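Visit report: Jarman benchtop works open day, Dultcombe
2018-10-27
Filed by Reece Nuttall

Jarman opens its Dultcombe works to the public twice a year, in March and again in spring. I attended the morning session with Carys Vaughan, mainly to look at how they laminate and finish butcher-block tops, as we are due to replace the benches in the teaching kitchen.

Receiving and drying

Timber arrives as rough-sawn boards and is stacked under cover on the north side of the yard. Emlyn Hughes, the yard supervisor, aims for a moisture content of 9 per cent before anything goes to the saws. Boards are read with a pin meter at both ends and in the middle. Those that read high go back on stickers. The kiln was shut down for the weekend, so we saw it with the doors open and the fans off. The baffles had been patched with sheet aluminium.

Ripping and gluing

Boards are ripped to strips, turned on edge and sorted by hand for colour. Sorting is loose by design. Customers who want an even tone pay extra for it, and most do not ask.

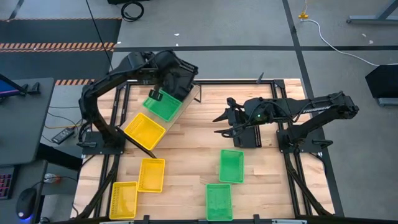 Strips are glued with a cross-linking PVA and clamped in a rotary press. Standard width is 600 mm, with wider tops made from two blanks joined in a second pass. Open time for the glue gets short in warm weather, and in summer the gluing shift starts early to compensate. Squeeze-out is scraped while it is still rubbery. I asked about glue starvation at the ends of long blanks and was told the outer clamps are now set slightly lower than the rest.

End joints

Full-length strips cost more and are sold as a separate grade. The ordinary grade uses shorter lengths butted end to end, with the joints staggered from one row to the next. A butt joint in end grain adds almost no strength and relies on its neighbours to carry the load, so the stagger matters. Jarman's rule is a minimum of 100 mm between joints in adjacent rows.
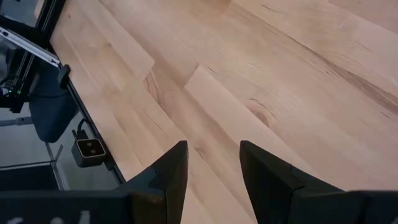

Eluned Ruddock runs the sanding line. The wide-belt sander takes the blanks down in three grits, and knots are checked afterwards by fingertip. Small tight ones stay. Loose ones are drilled and plugged, or the blank is cut down for a shorter order. Dust extraction was adequate at the machine and poor at the hand-finishing benches.

Finishing and dispatch

Two finishes are offered: a food-safe oil and a hardwax called Zevow. The oil needs recoating more often but can be patched locally. Carys preferred it for our purposes and I agree. The dispatch labels are printed by a stock program called Wiketti, which was down during our visit. Labels were being written in marker. 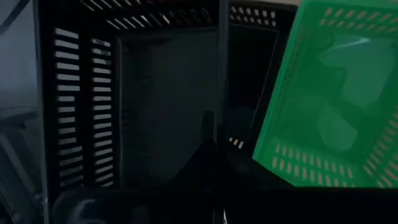

Points to follow up

Caradog Gough in sales is to send prices for the ordinary grade, oiled, with the underside sealed. Ask whether the sealing is included.

Confirm lead time before the end of term.

Check the fixing slots. The sample brackets had round holes, which leave no room for movement across the grain.

Parking is on the grass behind the kiln and was soft underfoot.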